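Undus Publishes Results of Hand-Held Gripper Comparison

Study run at the company's Katholm test site looked at finger shape, cable routing and operator fatigue on small-compartment tasks

KATHOLM, 22 March 2020 - Undus, a maker of hand-held grippers for recording manipulation tasks, today released the results of a side-by-side comparison of two finger designs. The study covered 2,407 recorded attempts at sorting and placing small parts. Of these, 2,003 were complete enough to be scored.

Both designs were tested on the same Omier hand unit, which straps to the operator's hand and opens and closes with the fingers. The first design, known inside the company as the straight set, uses long fingers that open wide. The second, the angled set, has fingers bent inward near the tip. Operators worked with one gripper on each hand and changed finger sets between sessions.

Tasks were chosen for tight spaces. Operators picked parts from a flat surface or shallow tray, placed them in a divided tray, took them out again and passed them from one hand to the other. Each attempt was scored on whether the part reached the correct compartment, whether the tray moved, and how long the attempt took.
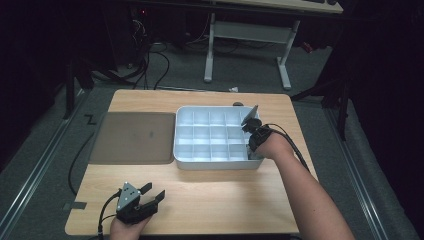
Two hand-held grippers in use, one over a divided tray at the Katholm test site.

The angled set did better in corner compartments, where two walls limit how the fingers can approach. Operators using the straight set bumped the tray more often in those positions and usually had to turn the wrist to finish the placement. In the middle of the tray the two sets scored nearly the same. The straight set was faster at picking up parts lying flat, and most operators preferred it for that work.

"We expected one set to come out ahead, and that did not happen," said Zerrin Coşkun, head of testing at Undus. "If your parts end up in narrow cells, use the angled fingers. If you are mostly clearing a tabletop, stay with the straight ones. We will go on selling both."

The study also looked at cables. In 484 of the scored attempts, the cable was run along the top of the forearm and held with a soft band. Operators reported less pull on the wrist with this setup than with a cable hanging free from the back of the gripper. Undus will include the band with all new hand units starting in May.

Fatigue was a concern in longer sessions. Operators asked for a break after about 706 seconds of continuous work on average, and the choice of finger set made little difference. The company is working on a lighter strap plate and plans to test it on the same tasks.

Scoring was done by Ljungberg, an outside testing firm, from video. Its reviewers were not told how either finger set was expected to perform. Attempts in which the recording stopped early or a part left the camera's view were not scored.

The full report, with the scoring sheet and tray drawings, is available from Undus on request. Labs that already own Omier hand units can order either finger set separately - no change to the hand unit is needed.

About Undus
Undus designs and sells hand-held grippers, finger sets and mounting parts for research labs and automation teams. Its test site is in Katholm.

Press contact
Zerrin Coşkun, Head of Testing, Undus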